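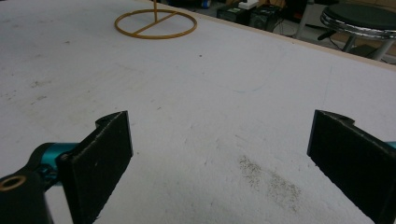
July, 4:10 pm, Troltholm bench, hand gripper no. 2

Finally got to the pads today. Grigoris has been grumbling that the left finger lets go of the thin Drumach rods before the right one does, and I'd been putting it off for ages (sorry, Grigoris). Counter reads 3,149 closes since the last change, so fair enough, they've earned a look.

Both pads have gone fuzzy on the face. The right one is a bit more worn at the upper corner, which surprised me — I would've bet on the left, given the complaint! Left pad has lots of little light fibers standing up. I'm leaving both on for now and I'll try the lint roller first, then a proper test.

Bracket screws next. The left one took a bit of a turn before the driver clicked, the right one was fine. Could that be the whole problem? Maybe. I did 24 open-and-close cycles by hand afterward and couldn't feel any play, but I don't trust my fingers for that after lunch.

Table needs a wipe before anyone does more runs. There's a patch of gray-brown grit right where we pick, and if it gets into the felty stuff we'll be changing pads every week. Brush first, THEN the damp cloth, please, or it just smears. The yellow-orange ring stand can go on the shelf while you do it.

Spares: one pair left in the Conby drawer. Theano says the Kokkinos order is stuck at 26 pairs until someone signs it, so Theano, if you're reading this, I'll sign it, just bring it over!

To do tomorrow: 68 test grabs on the thin rods, log the drops by side, and check that left screw again.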